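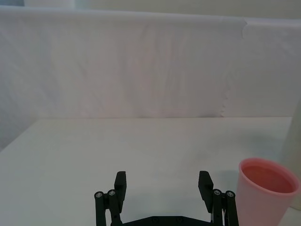 Nikola Kubiak wrote to us that a full bottle slid out of the fingers when the emergency stop was pressed in the middle of a pour, and asked if the holding brake would have kept it there. On a standard Tikau gripper, yes. The fault is known, and the kit on this page was made for it.

Flandeck Holding Brake Kit for Tikau two-finger grippers
Part no. FB-918
Status: in stock at Grerkwood

The fault

Tikau grippers shipped before March 2019 hold their load by motor current alone. When the emergency stop cuts power to the tool, the current goes to zero and the linkage can relax. With a dry, straight-sided part the friction in the joints is usually enough. With a smooth bottle or a filled cup it may not be, and the load drops or tips. Liquid can then run down the linkage to the base plate and into the connector.

A second form of the same fault is harder to spot. After a short dip in supply voltage the controller restarts the grip at low force and reports no error. The part stays in the fingers but slips slowly while the wrist is tilted.

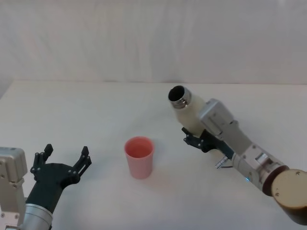
Two-arm cells need extra care. A stop on one arm does not cut tool power on the other unless the stop circuits are linked, so one arm may keep moving while the other has lost its grip. Check the wiring before installing the kit. The brake does not replace a linked stop circuit.

What the kit does

A spring-applied brake sits on the motor shaft and closes when power is removed. The fingers stay at the width they had when the stop was triggered. Firmware in the kit also adds a low-force warning after a voltage dip, and holds the wrist still until an operator clears it.

Specifications

Rated holding load, power off: 1,230 g
Added height at the base: 13 mm
Brake type: spring-applied, released by power
Manual release: hex key, supplied
Units per box: 1

The rated load applies to dry pads and an upright part. Reduce it for wet or tilted loads.

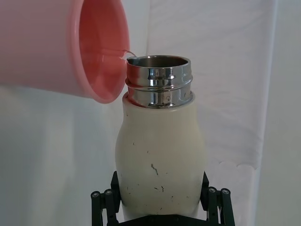 Installation

Remove the load and lock out power to the arm. Take off the base cover, fit the brake to the shaft and reconnect the motor cable. Enter the new tool height in the controller before the first move - an old value will put the fingers 13 mm too low. Load the firmware, then run the stop test with an empty plastic bottle. Repeat with water at the working weight. Do not use hot or corrosive liquids for the test.

If the fingers open at all during the stop test, take the gripper out of service and contact Grerkwood support.

Known limits

The brake holds finger position, so a soft container that deforms after the stop can still slip. Irena Pawłowska at the Adamczyk test lab saw this with thin-walled cups, and we do not rate the kit for them. Grippers that have already taken liquid into the connector must be inspected before the kit is fitted.

Data sheet revised 8 March 2019.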